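Ivari started as an evening language school over a bakery in Trillano, and if you studied with us in those first years you'll remember doing your verb tables with the smell of rye bread coming up through the floor. We taught two languages then, Italian and Spanish, to grown-ups who had mostly been told at school that they had no ear for it. We still teach grown-ups, and we still don't believe in that business about the ear! 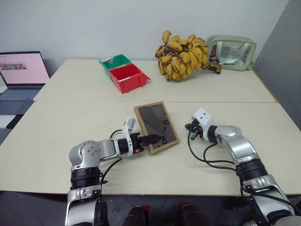 Our classes are small and a bit noisy. You'll be asked to speak on your first evening, even if all you have is "good evening" and your own name, and your teacher will wait while you hunt for the next word (we are very good at waiting). Grammar comes along as you need it. There is homework, but we know you have jobs and kids and dinners to get on the table, so most of it can be done on the bus.

In time we outgrew the bakery and opened a second school in Ongart, so now there are 2 of us, sharing one timetable and one lending library. The library has 3000 books, from picture books and detective stories to a shelf of very old cookbooks that former students keep adding to. Borrow whatever you like - we ask only that you bring it back before the end of the term, and please don't write the translations in pencil between the lines, however tempting it gets in chapter one.

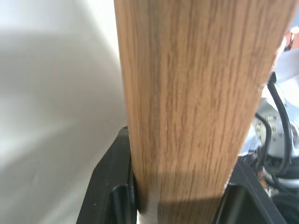
People come to us for all kinds of reasons. Some have married into a family that talks fast at Sunday lunch, some are planning a long trip, and a good many simply wanted one evening a week that belonged to them. We run 40 courses a year, including the Stustard weekend, when beginners and old hands go off to the lake together and try to get through breakfast without a word of English.

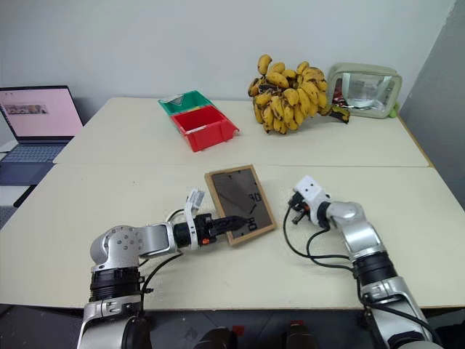
Fall classes are open for sign-up in September at both schools. If you're not sure of your level, come by and have a chat with one of the teachers - it's free, there is no test paper, and you can sit in on a class before you make up your mind.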